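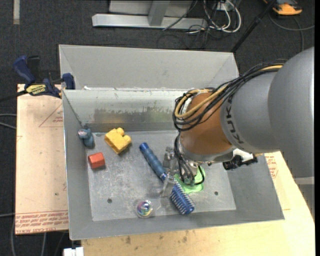
来年度の設備予算、ピッキング機まわりの組み方メモ

1
予算書の締切が近いので、頭の整理がてらつらつら書きます。バラ積みの箱から物をつかんで出す、あの手の設備の話。長くなる予感しかしないので、興味ない人はミュートしてくださいね〜

2
前提。うちは小さい開発室で、腕（アーム）はもうあるんです。だから今回の申請は腕以外ぜんぶ。ハンド、カメラ、箱、架台、配線、床まわり、あと細かい治具。この「あと細かい治具」が毎年くせもの。

3
見積の行を並べたら19行になりました。アームなしで19行！書き出す前は片手で足りると思ってた自分に見せてやりたい。

4
合計は2,625千円。で、室長から言われてる今年度内の前倒し枠が1,000千円まで。残りは来年度に回すので、どれを先に買ってどれを待つかを決めるのが今回の宿題です。

5
まず箱から。え、箱？って言われるんですけど、箱は大事です。うちはグレーの板金の箱で、壁が口のほうへ開いてるやつ。壁際に寄った物を取りに行くとき、まっすぐな壁だとハンドの肩が先に当たるんですよ。開いてると手首を寝かせる余裕がちょっと出る。

6
底は平らで、白っぽい擦り傷がけっこうあります。壁の内側にも黒ずんだ擦れがべったり。カメラで見るとこういう汚れと傷はわりと困りもので、物の輪郭と混ざるときがある。なので箱は消耗品として毎年一つ計上したい派です。

7
ただし経理には「箱が消耗品？」と聞かれます。去年も聞かれました。今年は品名を「ワーク投入容器（板金）」にしてみようと思う。中身は同じ箱です。

8
箱の固定はいま、縁をバークランプでぎゅっと挟む方式。IRWINって黄色いラベルに書いてあるやつです。これがね、便利なんですよ。位置を変えたいときすぐ緩められるし、工具も要らない。

9
でも設備として申請するなら専用の固定金具にしたい。クランプは縁から上に持ち手が出るので、経路を組むときにその分よけることになるんです。左の奥の角に物が入ると、もう遠回り遠回り。

10
金具の見積はTrelteckさんにお願いしてます。図面を渡したら、こちらが描き忘れてた面取りまで拾ってくれて好印象。金額はまあ、普通。納期のほうが気になってて、いま返事待ち。

11
次、ハンド。ここが一番お金の行き先になります。今回いちばん悩んでるのもここ。

12
つかむ相手がバラバラなんですよ。長い柄のついた青いブラシ、ブロック、つるんとした透明のボール、平べったい緑のやつ。同じ箱にこれが一緒に入ってる。全部いける指ってあるんですか。あるなら教えてほしい、切実に！

13
ブラシが一番いじわるです。長いから斜めに寝ると箱の中を横切るし、柄のほうをつかむか毛のほうをつかむかで持ち上げたときの傾きが全然違う。しかも他の物の上や横を平気でふさぐ。

14
ボールはボールで転がる。小さいブロックは壁際で固まる。で、平たい物は底に張り付いて指が入らない。試験用の品揃えとしてはいい組み合わせなんですけど、ハンドを選ぶ側としては胃が痛い。

15
候補その一、Droricoの二本指。指先だけ交換できるタイプで、予備の指先セットを一緒に頼むと358千円。セットなしだともう少し下がるんだけど、指先は絶対減るので最初から入れます。ここを削って後悔した人をわたしは知っている（去年のわたし）。

16
候補その二、吸着との組み合わせ。平たい物には強いはず。でもブラシの毛に吸着パッド当てても、ねえ。あとエアの配管が増える。配管が増えるということは手首のまわりがまた太るということで…

17
そう、手首まわりのケーブルの話をさせてください。黒い束が腕の上を通って、オレンジの手首の横でぐるっと回って、そこからハンドのほうへ細いのが何本も降りてる。黄色っぽいのも一本まじってます。輪っかになって。

18
開発中はこれでいいんです。抜き差しするし、長さに余裕がないと姿勢を変えたとき引っ張られる。でも箱の中に腕を入れる作業だと、ケーブルの輪も一緒に箱に入りたがるんですよね。入ってこないでほしい。

19
なのでケーブルの取り回し部品、いわゆるドレスパックを予算に入れました。ここ、最初の案では抜けてた行です。Ravinder Liさんが見積の表を見て「線はどこを通るの？」と一言。はい、抜けてました。すみません。

20
Ravinderさんには毎回この手の抜けを拾ってもらっていて、今回は他に「安全柵のインターロックの線も」「カメラの校正板も」と言われました。表が伸びた犯人のひとりです（感謝してます）。

21
ちなみに取り回し部品はアームの型番が決まらないと選べません。うちはKUKAなので、それ用の取り付け金具が合うかを商社さんに確認中。外側のリンクの太さ、測ってから聞けばよかった。明日測る。

22
カメラいきます。Harawiraの3Dカメラが本命。デモ機を借りて箱の真上と斜め上の両方で試しました。真上だと底がよく見えるけど、腕が入ると隠れる。斜めだと手前の壁の内側が死角になる。どっちもどっち。

23
二台買えば解決するのでは？という声が自分の中から聞こえてきたので、予算の残りを見て静かにさせました。一台目は真上、二台目は来年度の後半に回す案で出します。

24
透明なボールは3Dカメラの天敵です。表面で光が抜けたり跳ねたりして、点群がスカスカになる。中にカラフルな渦模様があると「なんか写ってる」感じにはなるんだけど、距離としてはあてにならない。普通の色カメラと併用が現実的かなあ。

25
色カメラのほうは手持ちがあるのでゼロ円です。ゼロ円の行、気持ちいい。表に書いておくと室長の機嫌もちょっといい。

26
ここで中古の話。Claltton経由で中古の架台とコントローラ台が出てるのを見つけました。架台は枠だけなら中古でも全然いいと思うんですよ。水平さえ出れば。

27
ただ中古って、見積の有効期限が短いんですよね。うちの稟議は回るのが遅い。7月に一回、稟議が回ってるあいだに売れちゃったことがあって、あれは悲しかった。なので今回は先に室長に口頭で「こういうの出てます」と言っておく作戦です。

28
架台の上の板をどうするかも地味に論点。いまは箱の下が木の面で、横にはキャストアクリルの板が置いてある（シートに赤字でCELL-CAST ACRYLICって印刷されてるやつ）。木は穴あけが楽で好き。でも染みるし、反る。

29
アルミの定盤にすると一気に値段が上がります。じゃあ間を取って厚めの樹脂板？とか考えはじめると夜になる。とりあえず予算書には「天板（材質別途）」と書きました。逃げです。

30
床。うちはカーペットなんですよ、濃いグレーの。静かで足にはやさしい。でもケーブルを這わせると台車が通れないし、架台のアジャスタが沈む。今回はケーブルカバーと敷板だけ計上して、床の張り替えは建物側の予算にお願いしました。通るといいな〜

31
電源も忘れずに。コンセントの口のまわりに白い線と黒い線がこんがらがってるの、現場あるあるだと思うんですけど、増設工事って申請してから業者さんが来るまでが長い。機械より先に電源を頼んでおくのがおすすめです。わたしは毎回逆にやって延長コードで暮らしてます。

32
さて優先順位。前倒し枠に入れるのはこうしました。

・ハンド（Drorico、予備指先つき）
・箱の固定金具
・ケーブル取り回し部品
・電源の増設
・箱の予備

33
来年度に回すのはこっち。

・3Dカメラ（一台目は年度はじめ、二台目は後半）
・架台と天板
・安全柵の追加分
・敷板とケーブルカバー
・校正板、治具もろもろ

34
カメラを後ろに回したのは意外って言われました。デモ機をもうしばらく借りられるので、そのあいだに透明な物の対策を決めて、機種を確定してから買いたいんです。ハンドのほうは借り物がないから、先に自分たちのを持っておきたい。

35
指先の交換頻度は、いまの手応えだと1,000回くらいつかんだら一度見る、という運用で置いてます。根拠は薄い。薄いけど、数字を書いておかないと予備品の数が決まらないので置きました。使ってみて直します。

36
見積を取るときに聞いておくリスト、毎回忘れるのでここに残しておく。

・納期は発注からか、図面承認からか
・予備品の単価と最低数量
・取り付けねじは付属か
・ケーブルは何メートルまで標準か
・壊れたとき送り返すのか来てくれるのか

37
ねじの付属、笑われるんですけど聞いてください。フランジに合う長さのねじがなくて半日止まったことがあります。銀色のフランジを前に、ホームセンターの袋を持って立ち尽くす開発者。わたしです。

38
あと予備費。予備費って書くとすぐ削られるじゃないですか。なので今回は「調整作業費」として各行に薄く入れました。…と書いたらRavinderさんに「ここ公開アカウントだよ」と言われた。大丈夫、室長は見てない。見てたらすみません。

39
そういえば試験用の品物も予算に入れてます。ブラシとかブロックとか人形っぽい玩具とか。安いけど、型違いをそろえると意外と積もるんですよ。あと経理に「これは何に使うんですか」と聞かれたとき、玩具ですと答える勇気が要る。

40
選ぶ基準は、固い・やわらかい、光る・光らない、長い・小さい、が混ざること。同じ物ばっかりだとハンドの良し悪しが見えないので。色もわざとバラします。青い柄に青いヘッドのブラシみたいに、似た色でまとまってるのも入れておくといい試験になります。

41
質問きてたので。「ハンドは自作じゃだめなの？」自作もやってます！指先は特に。透明っぽい樹脂の指とか好きで、つかんでる物が少し見えるのがいい。ただ本体の駆動部まで自作すると、担当が休んだら誰も直せなくなるので、そこは買う。

42
もう一個。「最初に何を買えばいい？」腕がある前提なら、わたしはハンドと固定具です。箱が動くと、その日に取ったデータが全部あやしくなる。クランプでもいいから箱は留めて！

43
「総額っていくら見ておけば」これは物によるので何とも…。うちの金額はあくまでうちの金額です。腕も柵の本体も既設だし、人件費も入ってないので、そのまま持っていかないでくださいね。

44
2018年10月24日の朝イチで室長に出します。表は印刷して持っていく派。画面で見せると列の幅の話になって終わるので。

45
Trelteckさんから返事きた！金具の納期、図面承認からでした。ほらね、聞いておくリストの一番上。いま承認の判子をもらいに行ってきます。

46
もらえました。Claltton の架台もまだ残ってるそうなので、室長に口頭で言うのは出がけにやる。リンクの太さを測るメジャーが見当たらないんだけど、誰か持ってった？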